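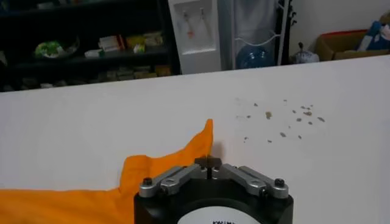

Zacharias runs the staff cafeteria at a distribution site on the east side of Wivuldale, and since March part of the table cleaning there has been done by a robot arm. The company opened the cafeteria and the small practice room behind it to visitors on a Saturday, 31 Jul 2021, and I went mostly to find out what the cleaning crew made of it. The work itself is easy to describe. People eat, people leave, and what stays behind is a patch of tan and brown crumbs on a white tabletop with a few grayish smudges next to it. Someone, or something, has to take a cloth to it before the next person sits down. At Zacharias the cloth is orange and thin enough that the gripper can pinch a corner of it up into a peak just behind two narrow fingertips. Most of what I learned that day had to do with that pinch.

We use cookies to remember your settings and count visits. By reading on you agree to this. Accept | Settings

Getting there

The site is a short bus ride from Wivuldale station, and the stop is right outside the gate. Visitors signed in at the security desk, got a paper badge and were split into two groups. The first group started in the warehouse and the second in the cafeteria. I asked to be put in the second, and that was no problem. There was coffee. Parking looked tight, so take the bus if they do this again.

The cafeteria seats 100 and feeds three shifts. The tables are white, which the cleaning crew dislikes and the designers presumably liked. Every mark shows. The crew told us that before the arm came in, a normal day shift meant wiping all the tables after each break, then emptying the bins, then restocking napkins and cups, then going back to the tables that somebody had used in the meantime. The complaint I heard most was about the shoulder. Wiping is light work for ten minutes. Over a full shift it's a different job.

What the arm does

The arm rides on a wheeled base that goes by the name Drito. Vasham, the firm that put the system together, supplies the base, the software and a technician who visits every second week. One of the crew rolls Drito up to a table, sets the brake, lays a cloth down on the tabletop and presses a button. The arm finds the cloth, picks it up by a corner or a fold, drags it over the dirty part of the table and sets it down again. Then the worker rolls it to the next table. It doesn't drive itself between tables. That was part of the original plan and was dropped after the first week, when people kept leaving bags and chairs in the aisles.

We watched it do five tables. On the first it took hold of the cloth right away and pulled the crumbs toward the edge in long strokes, with a worker holding a tray under the edge to catch them. On the second it closed its fingers on nothing, backed off, and tried again slightly lower. On the third it picked up the cloth fine but left a line of crumbs at the far side, and the worker did that bit by hand with a second cloth. The fourth and fifth went well. The whole round was slower than a person would have been. Everyone from the company said so before we could ask.

Vasham had a chart on the wall with the totals since the start. The arm had wiped 3764 tables. On 785 of those a person had to step in, either to move the cloth or to finish the job. I asked what counted as stepping in, and the answer was anything that made a worker touch the cloth or the stop button. So the third table we watched would have gone on the list. I thought that was a fair way to count. It wasn't clear to me whether the rate was getting better over time, because the chart only had the totals. The technician said the summer numbers were better than the spring ones but didn't have them at hand.

Cloth is the hard part

I had assumed the crumbs would be the difficulty. The cloth gives them more trouble. A plate keeps its shape and a cloth doesn't. It lands in a different heap every time it's dropped, with the corners tucked under or lying flat against the table, and a flat corner is hard to get hold of with two stiff fingers. The crew figured out early that if they drop the cloth loosely, so that it wrinkles, the gripper has something to grab. If they lay it out neatly, as most of them were trained to do, it misses more. One worker showed us the drop. It's a sort of toss from hip height. She said it felt wrong for the first month, like making a bed badly on purpose.

The color was changed too. The first cloths were white, on white tables, and the camera had trouble telling one from the other. The orange ones came in the second week. Zacharias bought 231 of them in one order and keeps them apart from the kitchen cloths, in their own laundry bag. A visitor asked whether any color would have done. The technician said nearly any strong color, and that orange was what the supplier had in stock.

The practice room

Behind the cafeteria there's a smaller room where Vasham and the crew try things out before they go onto the floor. It has a table with the same white top, and otherwise it's the kind of room every workplace has, with a water dispenser and a dark shelving unit full of packaged goods. The crew scatter crumbs on the table, drop the cloth and let the arm have a go. Two of them spend an hour a day in there. It counts as regular paid time, and I checked this with more than one person since it was the thing I most wanted to know.

I liked this room better than the cafeteria part of the tour. There was less talking over our heads and more doing. One of the crew explained that crackers and pastry behave differently: pastry flakes stick to the cloth and cracker crumbs roll ahead of it. When the arm pushed too lightly on pastry, it was a cleaner who noticed, and the pressure was changed the following week. There's a notebook on a string by the door where anyone can write down what went wrong. I read a few pages. Most of it was short. "Missed corner twice." "Stopped when tray bumped leg." "Good today."

What changed for the crew

No one on the crew was let go, and hours stayed the same. Zacharias said this in the welcome talk and the crew said the same when the managers were in another room. What happens when somebody retires is less certain. I asked twice and was told both times that it would be looked at when it came up. I would have preferred a firmer answer, and so would at least one of the cleaners standing next to me.

The day is arranged differently now. One person per shift goes around with Drito and the rest do bins, floors, restocking and the tables the arm can't reach, meaning the ones along the windows with the fixed benches. The Drito turn rotates every day. Some people look forward to it as the lighter day. Others find it dull to stand by and wait, and two have asked to be left out of the rotation. That was agreed to. The others in the rotation get more turns as a result, and so far that hasn't caused trouble.

On shoulders and wrists, opinions were good. Several people said they go home less sore on the days they have the arm. Nobody had measured anything, and the company didn't claim to have.

The complaints were practical. The wheeled base is heavy to start moving, and the brake pedal is on the wrong side if you're left-handed. The stop button beeps every time it's pressed, and people eating nearby turn around to look. The cloth has to be swapped by hand when it's dirty, and the arm has no way to tell when that is, so the worker has to keep an eye on it. There was also some feeling that the first weeks had been rushed. Training was one afternoon. After that the crew learned from each other, and they did this well, but it took a lot of the spring. A second afternoon, a couple of weeks in, would have saved them some of it. Vasham's people were in the room when this was said and wrote it down.

Pay is unchanged. The people who do the practice room hour have asked for a small supplement, and talks on that were still going on when we visited.

The warehouse half

The second half of the tour was the warehouse, with conveyors and a label printer that applies its own labels. It was loud, the group was too big for the walkway, and I couldn't hear much of what was said. I can't report on it properly. The ear protection they gave out was good.

If you want to go

Zacharias plans another open day next spring. Sign-up is through the site office, and the groups are small, so put your name down early. Ask for the cafeteria group first, as the crew are fresher then and the practice room is less crowded. Closed shoes are required for the warehouse. Lunch is not included, but the cafeteria sells soup and rolls until two.

Contact | Privacy | Copyright 2021, all rights reserved | Back to top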